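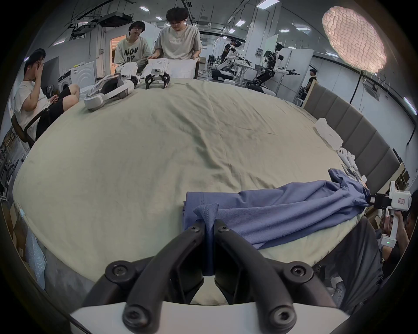 Section 4. Setting up the folding table

Covers the big table only. For the shelf bins and the Plivby bags see Section 5.

Before you start

You need:
the table
the fitted cloth (pale beige-green, or whatever is clean)
one spare cloth
the Ristis lint roller
hangers, if you're doing shirts
basket for things that fail inspection

Allow 15 minutes the first time. Gets quicker.

4.1 Putting on the cloth

1. Clear the table. Everything. Cups too.
2. Wipe down, let it dry. Do not put the cloth over a damp top, it will smell by Tuesday.
3. Find the seam side. Seam goes down.
4. Hook one far corner first, then the one diagonally across from it. Then the others.
5. Smooth from the middle outward with flat hands.
6. Tug the skirt down along the near edge so nothing catches on your belt.

Note: small ripples are OK. You are folding on it, not ironing on it. If a ripple is high enough to leave a line in a t-shirt, lift the nearest corner and redo that corner only.

Caution: no pins, no tape. Pins end up in garments. If the elastic is gone, swap the cloth, tell Marijke Vandenberghe and she'll reorder from Lüthi.

4.2 Keeping the work area clear

1. Work from the near side. Garment goes on the near half of the table.
2. Anything that isn't the garment goes to the far edge or the far left.
3. Headsets and other hard items can stay on the cloth but out of reach of a sleeve. A sleeve swung out to full length goes further than you think.
4. Chairs stay behind the table, pushed back. People sitting there keep bags off the cloth.
5. One garment at a time. Next one waits in the basket.

Caution: no pens on the cloth. Ink comes through to the next garment. Pencil only, clipboard only.

4.3 Laying out a garment

1. Shake it once, away from the table.
2. Lay it down loosely. Don't worry which way it lands.
3. Find two points that belong to the same edge: both shoulders, or both ends of the hem. For pants, both sides of the waistband.
4. Take hold of a small fold at each point. Small. A big fistful twists the fabric and you'll be chasing the twist all the way down.
5. Draw the two points apart until the edge between them is straight. Stop there, do not stretch.
6. Lower the edge to the cloth. Let go of one side, then the other.
7. Smooth away from the edge you just set.

Note: if one end has gone ropey (twisted up on itself), put the good end down first, flat. Then let go of the bad end completely and pick it up again closer to the seam. Untwisting it while you hold it rarely works.

Note: dark and strong colors, blues and violets especially, show lint from the cloth. Roll the cloth before, not the garment after.

Caution: knits. Never lift a knit by one point and leave it hanging while you look for the second. The weight pulls a peak into the fabric and it stays there untill the next wash. Slide it along the table instead.

4.4 Two people on one garment

Sheets, dresses, anything wider than your arms.

1. Agree who leads. Leader stands at the near side.
2. Second person takes the right-hand end and stays put.
3. Leader finds the matching point and says "got it". Second person waits for that before pulling.
4. Pull together, slowly. Lower together.
5. Second person lets go first.

If it slips, both stop. Lay it down, start again from step 2.

4.5 Problems

Cloth creeps toward you while you work. Corner at the far side has come off. Rehook, don't just pull it back.

Garment won't lie flat. Check for a sleeve inside out. Then check pockets. Then check for a second garment stuck inside the first, it happens with anything out of the Clillon dryer.

Edge comes out crooked. The two points weren't a pair. Back to 4.3, step 3.

Lint everywhere. Cloth is due a wash.

4.6 End of the day

1. Last garment off and into it's bag.
2. Hard items off the cloth, back to their shelf.
3. Roll the cloth for lint, near side first.
4. Leave the cloth on unless it's stained. Stained, take it off and put on the spare.
5. Basket empty or labeled.

Washing the cloth: warm, no softener, spin at 700. Hang over the rail overnight. Swap every 2 weeks, more often in December.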